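Parlow Pocket Book of Daily Prayer: a review

I've been using this one morning and night since May, and I'm still picking it up gladly. 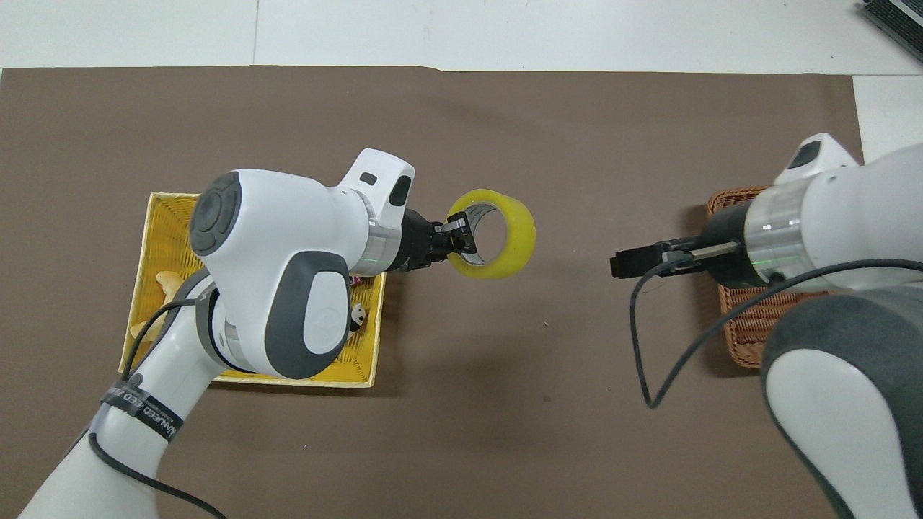
What won me over first was the size. It has 276 pages and still slips into a coat pocket, and the type is large enough that I can manage Compline by a bedside lamp without my reading glasses (a small miracle in itself!). Morning and evening prayer run over a two-week cycle, with the psalms printed out in full, so there's none of that flipping back and forth with a thumb stuck in the middle.

The short introductions are by Séverine Lebrun and they're lovely — plain, warm, never more than half a page. Her note on Psalm 130, on page 148, has stayed with me all summer. We read it aloud at our Saturday group in Fumilstead and sat quietly for quite a while afterwards.

A few grumbles. There are only 2 ribbons and you really want a third for the saints' days. The Advent section is thin, just six pages, and I went back to my old Mallet prayer book for the O Antiphons. The cover marks easily too.

Still, I'd buy it again tomorrow. My sister has already ordered hers from the Eresness shop, in the green.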